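Flelthorpe Hall tea mornings – they're back, and the new boiler works. Quick round-up as I've got to get this to the printer by 4pm.

Doors 10.30 as before. Tea and coffee still by donation, cake when there is cake. Zoia Nechyporuk has taken over the rota from Bohdan Kravets, who did it for 2 years and would now like to sit down and be served. Fair enough. If you can do a morning in March please put your name on the sheet by the hatch, there are gaps.

The crockery appeal went well. We've had bits from all over, including a big box from Urkley when their club closed. Nothing matches and most people seem to like it that way. Please no more teapots!! Side plates and teaspoons still wanted – teaspoons espescially, they vanish.
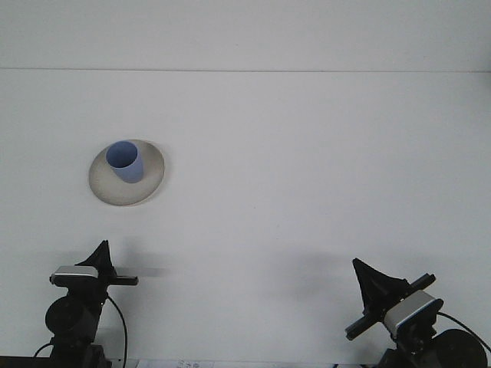
Issue 366 – page 2

A cup and saucer don't have to be a pair, so if you've only the one at home, bring it along anyway. Odd colours fine. Chips not fine.

Money. The urn fund stands at 1,565 pounds, with another 600 promised from the Prallisness walk once the sponsor forms are in. If you still have a form, Bohdan wants it. Pasichnyk's bakery are doing us rolls at cost on the first morning, order with Zoia beforehand – cheese or ham, no egg.

Parking round the back only, the front is being resurfaced and teh cones stay put. Lifts from the Urkley end can be arranged, ring the hall and leave a message.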